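Projects > Word Lists > Pelia > README

We use cookies to remember your theme. OK | No thanks

# Pelia: a word list for small crossword makers

Hi! I started Pelia because I was sick of filling grids with junk. Every free list I tried had the same dusty three-letter rivers and half of somebody's Latin homework (I like Latin, just not at 7 a.m. with coffee).

So this one is picked by hand. There are 3,229 entries right now, one per line, lowercase, with a score after a semicolon. I cut the first draft down to 3,000 and then immediately started sneaking favorites back in, as you can tell.

## Scores

Scores go from 1 to 5. A 5 means I'd build a whole puzzle around it. A 1 means I'd use it only if the corner was falling apart and it was past midnight.

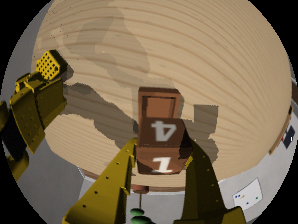
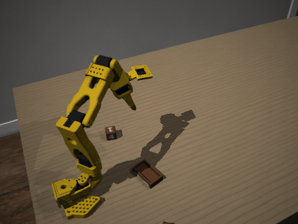
Phrases are run together with no spaces, so "ice cream" is icecream. I left out hyphens too. Renato Malabanan sent me 198 food words last January and they're all in, though we still disagree about "umami" (he says 5, I say 3, it's my file).

## Known problems

- Plurals are patchy. I add them when I need them.
- Way too many birds.
- There are 2 spellings of "yogurt" and I'm keeping both!

Use it for anything you like, paid puzzles included. If you spot a typo, open an issue and tell me the line number.

Recently updated
- Cakano: grid templates
- Godinho: clue notebook
- Umard: rhyming list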